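How to Descale and Deep-Clean a Drip Coffee Maker

If your morning pot has been taking its sweet time lately, or the coffee has a flat, slightly chalky taste no matter which beans you buy, there's a very good chance your machine is full of scale. Mine certainly was! We moved to Bamham in May, where the water is hard enough to leave a white ring in every glass, and within a couple of months my trusty Voltau was groaning and spitting like an old radiator. I blamed the beans, then the filters, then the grinder (sorry, grinder). All it wanted was a good bath.

What you'll need

Plain white vinegar or powdered citric acid
Fresh cold water, and plenty of it
A paper filter
Dish soap and a soft sponge
An old toothbrush
A dry towel for the counter

Before you go any further, have a quick look at your manual. Some makers don't want vinegar anywhere near their machines, and a few have a cleaning cycle with its own instructions. If yours does, follow those and come back to me for the basket and the carafe.

Step one: empty everything

Unplug the machine and let the hot plate cool down completely. Take out the old grounds, pour away whatever is left in the carafe, and if there's a charcoal water filter in the tank, lift it out and set it aside. Wash the basket and the carafe in warm soapy water. The toothbrush is wonderful for the little spring valve at the bottom of the basket, where the brown gunk likes to hide.

Step two: mix your descaler

For vinegar, I use equal parts vinegar and water, enough to fill the tank to its top line. For citric acid, stir 2 tablespoons into a full tank's worth of warm water until you can't see any grains. I've gone over to citric acid myself, mostly for the smell, or the lack of one. My sister's kitchen had a distinct whiff of pickles for a whole afternoon after she did hers with vinegar, and she had guests coming.

Step three: brew half, then wait

Put a clean paper filter in the basket to catch any flakes, plug the machine back in, and start it as if you were making a full pot. When the carafe is half full, switch it off and go find something else to do. Give it 30 minutes, or a full hour if it's been a long while since the last cleaning. Then switch it on again and let it finish.

You may see white specks floating in the carafe, and that's a very satisfying sight. If the water comes out cloudy or full of bits, pour it away and do the whole thing once more with a fresh batch.

Step four: rinse, rinse, rinse

Run a full tank of plain cold water through, throw it out, and do it again. I do 3 rinses with citric acid and 4 with vinegar. Let the hot plate rest for a few minutes between pots, and sniff the last one before you decide you're done.

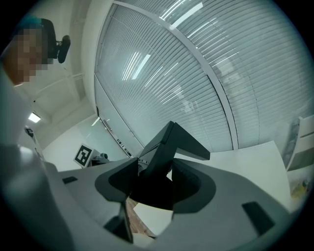
Xu wrote in to say that two rinses were plenty with citric acid, but that the rubber seal under the lid had kept its stale smell until it was pulled out and soaked overnight in water with a spoonful of baking soda. I hadn't thought of the seal at all, so I went and checked mine, and oh dear. If yours comes off easily, give it the same treatment, and make sure it's seated properly when it goes back or you'll have steam going everywhere.

How often should you do it?

With hard water like ours, once a month if you brew every day. With soft water you can stretch it to every three months or so. Some machines have a light that comes on when they think it's time, but I'd trust the sound and the speed of the brew first.

Between cleanings, leave the lid open after the last pot so the tank can dry out, and don't let water sit in there while you're away. Put the charcoal filter back in only after the final rinse, or swap it for a new one if you can't remember when you last did.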